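Window and curtain maintenance, November round

Work on the upper-floor windows on the street side started this month and is tracked under order 2501. It covers glass, frames, sills and the sheer curtains. Radiators are on a separate order and are left out of this item.

The units are dark-framed, with a vertical mullion and a horizontal transom bar. Each section of glass is sealed separately, so a failed seal in one does not affect its neighbors. Before any cleaning, check the lower corners on the room side for condensation. If water is standing on the sill, dry it with a cotton cloth and note the room number. Do not tape over the drain slots.

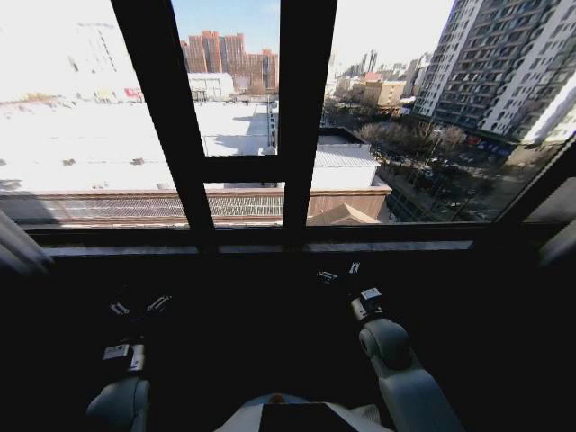

The sill and central pane, with snow on the flat roof outside.

Snow on the neighboring roof makes it hard to judge the glass at midday. Streaks that are plain in flat light disappear against a white background. Inspect early or late, with the room lights off, and look across the glass at a low angle.

Cleaning method is unchanged from last year. Use the Stiro concentrate at 4 ml per liter of lukewarm water. Work from the top section down and wipe the transom dry before starting below it. The frames take the same solution. No abrasive pads on the dark finish — scratches show at once and the touch-up paint from Akotside does not match the older units.

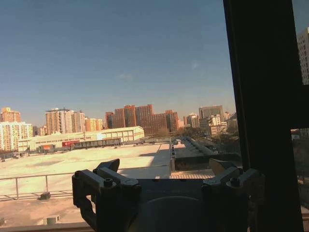

Seals get a thin coat of silicone grease once the frame is dry. One 400 g tub is kept in the supply closet on each floor. Press the seal with a thumb every hand's width. It should spring back. Where it stays flat, mark the spot with pencil on the room side and enter it on the sheet as "compressed." Replacement profile is ordered from Deák by the roll and cut on site, with miters at the corners.

The sheers come down for washing after the glass is finished. Wash at low temperature, short spin, and rehang damp so the folds drop under their own weight. Check that the hem clears the sill. Where it drags, the lower edge picks up dirt and any moisture from the frame. When drawing a sheer aside, take it by the inner edge and move it along in short pulls — a single long pull from the bottom bends the gliders. Spare gliders are Kukinholm part 348.
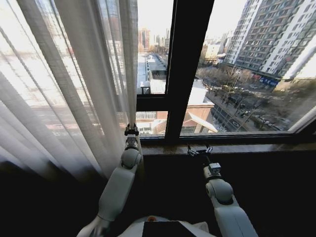 Sheer curtain and dark brown sill, high-floor window facing the street.

Completed sheets go to Giorgia Fontana. Include the room number, the section of glass, and the condition of the seal. Rooms with no entry will be inspected again.

2024-11-29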